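Unit 4 notes: Water at Home -- Where It Goes and How We Measure It
Instructor: Ikhsan Liem

Welcome back! Last week was all rivers and catchments, and this week we come indoors, which is my favourite part of the course. A house is a tiny watershed, with its own inflow, storage and outflow, and you can study it in your slippers.

Start with the meter. Our practice data set comes from the town of Gromlow, where 497 households agreed to have their meters read each morning through November. The readings are in litres. Before you touch a calculator, plot them! One household, number 321 on the sheet, has a lovely flat line with one enormous spike, and I want you to think about what could cause that before we discuss it in class (a leak is only one answer).

Next, split the total by fixture. Toilets, showers and laundry usually take the biggest shares, with taps further down the list. Taps are tricky, though, as people run them in short bursts and remember them badly. Ask someone how long they ran the bathroom tap this morning and you'll get a guess -- often a very confident one. 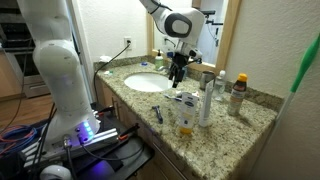
Figure 4.2. Bathroom sink with a chrome faucet and granite countertop.

To measure flow rate you need a jug with litre marks and a timer. Open the tap fully, catch the water for ten seconds, then multiply by six to get litres per minute. Do it three times and take the average. Pour the water on your plants afterwards, please!

For the worked problem, the Nurkley household used 2,261 litres in week one and 2,212 litres in week two. That's a drop of 49 litres, or seven litres a day. Is it a real change in habits, or ordinary wobble? Two weeks can't tell us, and I'd love to hear what extra data you would ask for.

Reading: the Prurska chapter on household demand, sections one to three. Skip the pump equations for now; we'll have great fun with those in Unit 6.

To hand in: your three flow readings, the average, and a short paragraph on your biggest source of error.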